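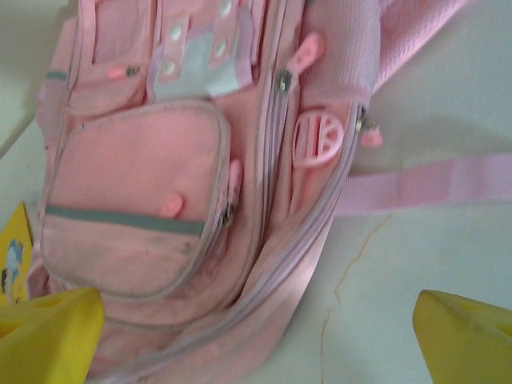
Pink backpack, front pocket with stripe.

Handout 3: How do novels imagine a life without money?
September 9, 2019

Welcome back, everyone, and thank you for bearing with the move to the Stankevičius Room. We have 90 minutes, and I know I tend to fill them, so I've put the main points on paper and you can stop writing everything down while I talk.

Last time we left off with the old travelers' tales, the ones where a sailor washes up on an island and finds people who share their bread and don't lock their doors. A stranger arrives, a patient host shows him around, and he asks all the questions we would ask. Who cleans the streets? What if somebody takes more than his share? Please hold on to that figure of the host, because I'm going to lean on it quite a bit today.

Our main text is Panby, in the Juradine edition (the older printings leave out the harbor chapters, so do check your copy). It runs to 566 pages and I'm only asking for the first part and the long market chapter. Those of you who read ahead over the summer have my admiration!

What I'd like you to notice first is that Panby has no host. The narrator comes to the town of Drosum already knowing how things work there, and she sees no reason to tell us. She walks into a bakery, takes a loaf, says something about the weather and goes home. We're left standing in the doorway, so to speak, wondering whether she'll be stopped. It takes most of a chapter before we feel sure that she won't be, and I think that slow, slightly nervous wait is where the book does a good deal of its political work. We find out how much we carry in with us.

A word on terms, as they got tangled in discussion. When I say "gift" I mean something handed over that leaves a tie behind, some feeling that a return will come one day. When I say "common use" I mean something that belongs to everyone and leaves no such tie. The bakery is common use. The blue coat in the market chapter is, to my mind, a gift, and that's why the narrator is so uneasy wearing it. You may well disagree, and I'd love to read a paper arguing the other way.
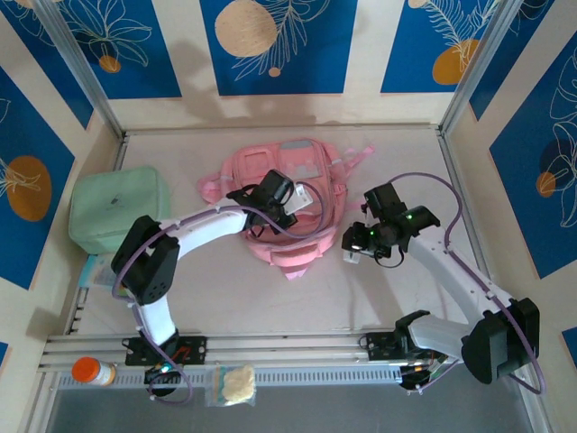 One reader of last March's version of this handout wrote back that the coat can't be a gift at all, as the narrator never learns who left it for her, and you can't owe a return to a blank. I've been chewing on that ever since. My own feeling is that she owes it to the whole town, and that owing everybody is heavier than owing one neighbor, but the objection is a strong one.

For next time
Reread the market chapter, slowly, with a pencil.
Mark each place where the narrator says "ours" and each place where she says "mine."
Bring one page on this question: does Drosum need outsiders in order to look like a good place?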